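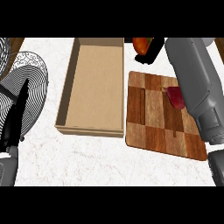

Wire basket on a marble countertop.

About Wosora

Wosora arranges benefit concerts and recordings on behalf of charities working in health and schooling overseas. The company was formed in November by the merger of two smaller concerns, Gradudeo, a concert promoter, and Slaoui, an adviser to overseas aid charities. Both names have been retired, although contracts signed under them remain in force.

The company is paid a fixed fee, agreed in writing before tickets go on sale. It takes no share of ticket income or donations. Performers may claim travel and lodging at the published rates and are asked to waive their appearance fee. Where a performer is unable to do so, the amount is shown in the accounts for that event.

To date the company has managed 62 events for 40 charities. The largest audience was 1513, at the Grirnulley benefit, which raised money for nurse training. Accounts for each event are published within seven weeks of the closing night and remain open to inspection at our office.

Choosing a partner charity

Applications are considered twice a year. A charity must be registered, must have staff or a recognised partner in the country where the money will be spent, and must supply its latest audited accounts. We expect the people who will use a clinic or school to have been consulted on the plans, and we ask to see a record of those meetings.

Publicity material is agreed with the charity and the performer before release. Patients and children are not named in it, and performers who wish to speak to the press about a country's affairs do so in their own name.
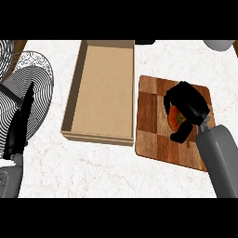
Can a charity choose which performers appear at its concert?

Each charity may put forward a list of performers and may decline any act we propose. Final bookings are made by Wosora and depend on dates, venue and cost.

Enquiries should be made in writing to the events office.

Page last reviewed August 2020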